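Sorting out a parent's house: notes for the Kircombe library talk
Elfriede Auer, 15 May 2026

Wait for the tea urn to finish before starting, it drowns me out. Thank Pao-chu for the introduction and for finding the extra chairs.

Opening

Hello everyone, and thank you for coming out on such a miserable evening. I'm Elfriede, and I'm not a professional organiser or a solicitor or anything of that kind. I'm somebody who spent the better part of a year emptying the house in Wastau that my mum and dad lived in for most of their married life, and I made a fair few mistakes along the way, and I thought you might like to hear about them over a biscuit.

(Ask for hands: who is in the middle of this now? Who has it coming? Be gentle. Last time a lady in the front row got upset and I kept talking straight over her, which I still feel bad about.)

Starting

My brother-in-law Gion wanted to hire a skip on the first weekend. I wanted to read every birthday card. We were both a bit silly, looking back, and we had a proper row on the verandah about a bag of coat hangers. If you're sharing this job with family, please have the conversation before anybody opens a cupboard. Who wants what, who can't bear to see what go, who has a ute.

Start in a room that doesn't matter. For us it was the laundry. You'll learn how fast you go, and you won't be making decisions about your dad's watch when you've only been at it for an hour.

Paper comes first, before furniture, before clothes. Look for the will, the house title, insurance, the funeral plan if there was one, and anything from the tax office. Mum kept hers in a shortbread tin under the spare bed. We found it after we'd rung the solicitor to say there wasn't one! So look under the beds.

(Pause here, people usually want to tell me where theirs was. Let them, but move on after a couple or we'll never get to the shed.)

Photographs

I'll own up to the number. There were 3,338 of them once I'd got them all out of the albums and the envelopes, and I know that because I scanned every single one, and I would not do it again for quids. In the end the family asked me for 208. Sit down with the oldest relative who's willing, and ask for names first and scan later. My aunt could name people at a christening that I'd have put in the bin without a second look. Write on the back in soft pencil, never biro.

The shed

Dad's shed took as long as the rest of the house put together. Paint, poisons, petrol and old gas bottles can't go in the ordinary rubbish, so ring your council and ask when the chemical drop-off day is. Ours was in July, and we'd have missed it if Yen-ting next door hadn't had the leaflet on her fridge. Tools are easier. Most towns have a men's shed that will be thrilled to have them, and I found it a real comfort to see Dad's chisels go to people who knew what they were for.

Giving things away

Ring before you load the car. The op shop in Wastau wasn't taking cot mattresses, electric blankets or encyclopaedias, and we had all of those. Wash things. Pair the shoes. Check every pocket and every handbag (we found about $100 in an oven mitt, don't ask me why).

Somebody will offer you a price for the lot. It might be a fair one, and if you're worn out it might be worth taking, but sleep on it, and get the jewellery looked at separately.

What to keep

I kept 11 things and I've never regretted the number, though I have swapped one of them since with my cousin Ketill, who'd always wanted the barometer. The pudding basin is in use every week. I'd say keep things you'll touch, and let the good china go to somebody with a dishwasher and no feelings about it.

(Sip of water. Shallow and open is best, you can see what you've got.)

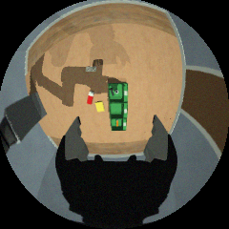 Next slide, green box on the table.

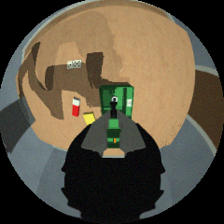
How long should I wait after the funeral before I start?

Take as long as the rent or the sale allows. Get the papers, the valuables, the medicines and the fridge seen to in the first week or so, and leave everything else until you've had some proper sleep. We waited until after the winter and I was glad of it.

Closing bits

Handouts are on the table by the door, with the council number and a list of what the op shop takes. Pao-chu has spares if they run out. Remind them the car park gate is locked after the library closes, and please could the last few people help stack the chairs.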